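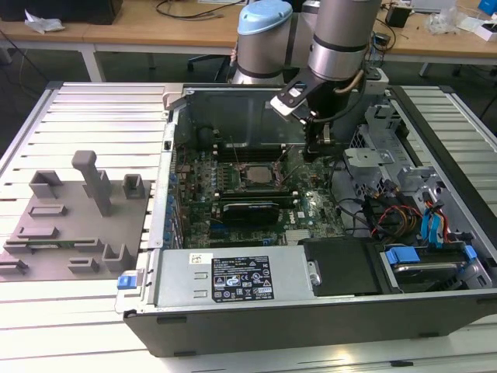
Re: [refurb-floor] what happens to the teardown benches?

Hi all,

Merja asked what the new cell means for those of us who've spent years with a screwdriver in one hand, so I'll have a go at answering from the Tanar side. We've had the arm on desktop towers since March and my job has changed more than I expected! I used to do 39 machines on a good shift and go home with a sore wrist. Now I do the fiddly stuff and the deciding. Towers go on their side on the rail table, side panel off, and if you've ever worked inside one of those workstation cases with the little blue latches and carrier tabs you'll know why we started with them (so much of it is meant to be worked by finger). An exposed processor sitting in its socket with no cooler on it still makes me nervous when the gripper's fingers are pointing down into the case, I'll admit that. Cable bundles are my other worry. Red, yellow, black, blue, all flopping across the drive end, and no two machines have them lying the same way.

On Wed-whatever-it-was, Merja Lehtinen wrote:
> Our manager at Miller says nobody loses hours, but the
> roster for next quarter has 9 names on it and we are 12.
> Did your people get retrained or just moved to packing?
> And who gets the blame when a board is cracked?

Retrained, mostly. Alcides and I got two weeks on the cell, paid, and Arvid asked for packing and got it. Two casuals weren't renewed though, and I don't reckon it's fair to leave that out. Get your numbers in writing, Merja.

As for blame, we fought for a fault log with the arm's jobs listed apart from ours. Before that every scratched board landed on whoever was rostered. We're up to 3,910 entries now, most of them boring.

One more thing, ask about the pay grade early. Ours took ages because the new duties had no job title, and we were doing them on the old rate the whole time.

Happy to send our log template if anyone wants it.

Cheers,
Aino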